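트리에우 씨앗 부스에서 만난 Lợi Quan 씨 이야기

5월 내내 일정이 안 맞아서 미루고 미루다가 드디어 Lợi Quan 씨를 만났어요! Rindport 농업 박람회 한쪽에서 콩 유전 체험 부스를 꾸렸던 분인데, 저는 그때 줄이 너무 길어서 구경만 하다 돌아왔거든요. 이번엔 작정하고 두 시간을 붙잡고 물어봤습니다.

첫마디부터 웃음이 터졌어요. "저 원래 사람들 앞에서 말하는 거 진짜 싫어해요. 실험실에서 완두콩 껍질 까는 게 제일 편한데." 그런데 부스에서는 종일 목이 쉬도록 떠들었다고 하네요.

부스 이름은 Triệu(본인은 '트리에우'라고 읽어 달라고 하셨어요). 방문객이 주머니에서 완두콩을 한 알씩 꺼내 둥근 콩과 주름진 콩을 나눠 담는 아주 단순한 놀이였대요. 준비한 콩이 700알이었는데 점심 전에 바닥을 보여서, 같이 일하는 Thắng Đồng 씨가 차를 몰고 Tredoma까지 가서 더 사 왔답니다.

"처음엔 교배표를 크게 인쇄해서 붙여 놨어요. 아무도 안 보더라고요." 아이들은 표 앞을 그냥 지나쳐 콩 주머니로 달려갔고, 그래서 둘째 날엔 표를 떼고 빈 종이와 색연필을 놔뒀대요. 콩 부모를 직접 그려 보라고요. 저는 이 대목이 참 좋았어요. 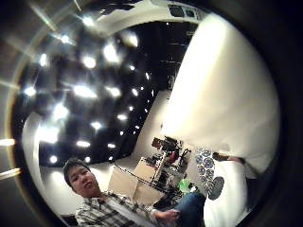
완두콩은 둥근 것과 주름진 것이 왜 갈리느냐고 여쭤봤어요.

"전분을 만드는 데 관여하는 유전자 하나가 달라서 그래요. 주름진 콩은 그 유전자가 제대로 일을 못 해서 당이 많이 남고, 덜 여물었을 때 물을 잔뜩 머금고 있다가 마르면서 쪼그라들거든요."

그럼 주름진 콩이 더 달겠다고 했더니 "그렇죠, 그래서 풋콩으로 먹기엔 그쪽이 맛있어요" 하고 눈을 반짝이시더라고요. 부스에서도 이 얘기를 꺼내면 어른들이 갑자기 가까이 왔대요. 역시 먹는 얘기가 최고죠.

제일 기억나는 방문객을 물으니 19살 학생을 꼽았어요. 양쪽 부모가 다 둥근 콩인데 어떻게 주름진 콩이 나오냐고 한참을 따지더니, 색연필로 직접 표를 그려 넷 중 하나라는 답을 찾아냈다고요. "제가 설명하려고 입을 떼는데 손으로 막더라고요. 말하지 말라고. 너무 뿌듯했어요." 그 학생이 그린 종이는 아직 Lợi 씨 책상 서랍에 있답니다.

힘든 점은 없었냐니까 한숨부터 쉬셨어요. 준비물을 맡긴 Dolley 쪽에서 배지 재료 100개를 보내기로 했는데 핀만 오고 앞판이 안 왔다지 뭐예요. 결국 Thắng 씨가 두꺼운 종이를 밤새 오려서 콩 모양 배지를 만들었고, 모양이 제각각이라 오히려 골라 가는 재미가 있었다고 해요. (저도 하나 받았어요. 강낭콩처럼 생겼습니다.)

방문객 기록장에는 735명이 이름을 남겼대요. "이름 쓰기 싫다는 분들도 있었으니까 더 왔을 수도 있죠. 솔직히 저는 점심을 못 먹은 것만 기억나요."

다음엔 초파리를 데려가고 싶은데 Thắng 씨가 결사반대라고 합니다. 뚜껑이 열리면 어쩔 거냐고요. 둘이 아직도 그 문제로 옥신각신 중이고, 일단 금어초 꽃 색깔로 절충할 것 같대요. 씨는 벌써 뿌려 놨다고 하시네요.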